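Section 8 of the Umell Bench Cell Set-up Guide. Revised July 2, 2018. Replaces the loose sheets previously kept with the Dundik controller manual.

# 8 Rules for tabletop work

## 8.1 Scope

This section covers work with small loose items on an open worktable served by one or more table-mounted arms. It applies to teaching, trial runs, operator-guided runs and unattended runs. It does not cover arm mounting (Section 5) or controller wiring (Section 6).

A site risk assessment takes priority over anything in this section. If the assessment sets a lower speed, a larger clearance or a stricter access rule, use that value.

The following terms are used:

- **Work area** - the part of the tabletop inside the frame rails.
- **Reach zone** - all space that any part of an arm can enter, including the space behind and above its mount.
- **Operator** - the person who holds the enabling device.
- **Second person** - anyone else close enough to touch the table or frame.

## 8.2 Before power is applied

1. Check that the frame fasteners are tight. Push each rail by hand. There must be no visible movement at the corners.
2. Check the arm mounting bolts against the witness marks. If a mark is broken, stop and follow Section 5.4.
3. Open the gripper fingers by hand where the gripper model allows it. Inspect the inner faces for chips, burrs and trapped material.
4. Confirm that the emergency stop can be reached from the operator position without leaning over the table.
5. Place the items for the task. Remove tools, pens, cups and phones from the tabletop.
6. Enter the item list in the run log. Use the names printed in the task sheet.

**Note:** Step 6 is required for trial runs also. A run with no item list is not accepted as a record under Section 11.

**Caution:** Stepped or notched finger faces have more than one pinch point. Keep fingers, sleeves and lanyards away from the whole inner face, including the area below the tips.

## 8.3 Gripper approach and closing

The gripper may close on nothing during teaching. This is permitted at reduced speed only. At full closing speed, repeated contact between bare fingertips will damage the edges and shift the zero position.

1. Select reduced speed. The indicator on the pendant must show REDUCED before the enabling device is pressed.
2. Bring the fingertips to the approach height for the item.
3. Stop. Confirm the finger opening on the wrist camera view.
4. Lower in a straight line. Do not combine lowering with rotation of the wrist.
5. Close the fingers. Release the enabling device before reading the force value.

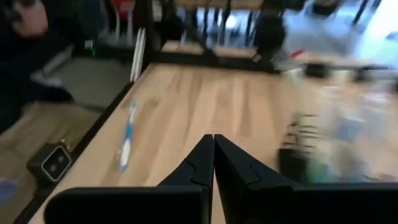
*Figure 8-1. Wrist camera view of the fingertips over the tabletop. Frame rail at left.*

The wrist camera is an aid to alignment. It is not a safety device and must not be used to decide that the reach zone is clear. Its field of view is partly blocked by the gripper, and a fast wrist movement can blur the image enough to hide a small item. Look at the table directly before each restart.

If the image is blurred while the arm is commanded to hold still, check the camera bracket first and the arm brakes second. Do not continue the task until the cause is found.

### 8.3.1 Second person at the table

A second person may stand at the table only while the operator has them in direct sight. The following rules apply:

- The operator says "moving" before each movement and waits for a reply.
- The second person keeps both hands outside the rails while the enabling device is pressed.
- Items are added, turned or removed only with the arm in protective stop.
- The second person does not operate the pendant or the keyboard.

The operator ends the run if the second person does not reply. There is no repeat call.

## 8.4 Item layout

Layout errors cause more stops than program errors. In the October review of the Skoseck installation, 111 protective stops were logged, and nearly 90 of them were traced to an item standing in the travel path or placed too near a rail. Gun-woo Byun's review notes are kept with the commissioning file.

Arrange the items as follows:

1. Place the target container first. It should be reachable by the working gripper with the wrist near the middle of its range.
2. Place tall items next, outside the straight line between the gripper's home position and the target container.
3. Place flat and thin items last. Leave enough bare tabletop beside each one for a finger to come down.
4. Place packaged items so that loose film does not lie over another item.
5. Move the arm through the full path at reduced speed with the gripper empty. Watch the elbow as well as the tips.
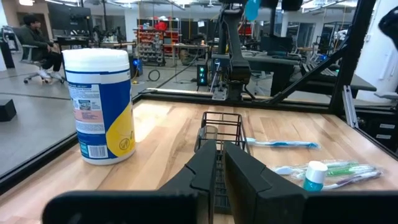
Clearance is measured from the widest part of the gripper, including the housing and any cable that travels with it. Measuring from the fingertips gives a value that is too large. Tall items need the most attention, as a gripper can pass over a low item and still strike a tall one with its housing. The wipes canister on the left side of the table is placed correctly for a task at the mesh basket: the basket can be approached from the front without carrying the gripper across the canister. The bottle on the toothbrush package is a different case. An item resting on another item must be entered in the log as stacked, and the upper item must be picked first. If the task sheet calls for the lower item first, return the sheet to its author for correction.

**Note:** Open mesh can catch a fingertip. For mesh containers, set the release height above the rim and let the item drop. Fragile items are not to be released into mesh.

**Note:** Clear packaging gives poor depth readings on most cameras. Teach the pick point by hand and mark it as fixed in the program.

## 8.5 Work with two arms

Two arms on one table share a reach zone. The controller treats each arm as an obstacle to the other only after the shared zone has been defined and saved. A default configuration has no shared zone.

1. Home both arms.
2. Define the shared zone on the Poon supervisor page. Extend it past the tabletop edge on each side where an arm overhangs the floor.
3. Assign priority to one arm. The other arm must wait outside the zone until the first has left it.
4. Test the wait condition 3 times from each side. Record each result.
5. Press the emergency stop during a test movement. Both arms must stop. If only one stops, remove power and follow Section 6.8.

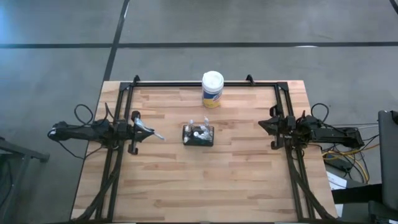
*Figure 8-3. Arms on opposite side rails, with the tray placed between the two grippers.*

A tray placed in the shared zone belongs to one arm at a time. Handover at the tray is controlled by the zone signal and not by a timer. Timers drift when a pick is retried, and a retry on one side can bring both grippers to the tray together.

Fill trays so that no piece leans over the wall on the side of approach. Where pieces are packed closely, reduce the finger opening to the smallest value that clears the piece. A wide opening will disturb the neighboring pieces.

**Warning:** The rear of an arm may extend over the floor outside the table. The floor under it is part of the reach zone. Do not walk, kneel or store equipment there while power is on.

### 8.5.1 Cables

- Leave a service loop at the base of each arm. Move every joint to both ends of its range and check that the loop does not tighten or touch the gripper.
- Tie cables to the struts, never to a moving link.
- Route floor cables away from the operator position. Fit a cable cover wherever a cable crosses a walkway.
- Keep paper, packaging and cloth off power strips.

## 8.6 Cleaning between tasks

1. Put both arms in protective stop.
2. Remove all items and containers.
3. Wipe the tabletop along the grain. Use the product named in the site cleaning plan.
4. Wipe the finger faces with a separate wipe. Do not spray liquid at the gripper or the camera.
5. Allow the tabletop and fingers to dry before restart.
6. Return the canister to its place in the layout, or remove it from the work area if the next task sheet does not list it.

## 8.7 Records and changes

Keep the run log with the cell. Each entry gives the operator, task sheet number, item list, speed setting and any stops. A stop with no known cause is entered as "unknown" and reported to the cell owner before the next unattended run.

Changes to speed limits, shared zones or finger type require a new set of checks under 8.2 and 8.5. Changes to item layout require 8.4 step 5 only.

Technical content: Fengying Han. Checked on the Skoseck cell by Vitalii Sydorenko. Send corrections with the section and step number to the guide editor, Huia Henare.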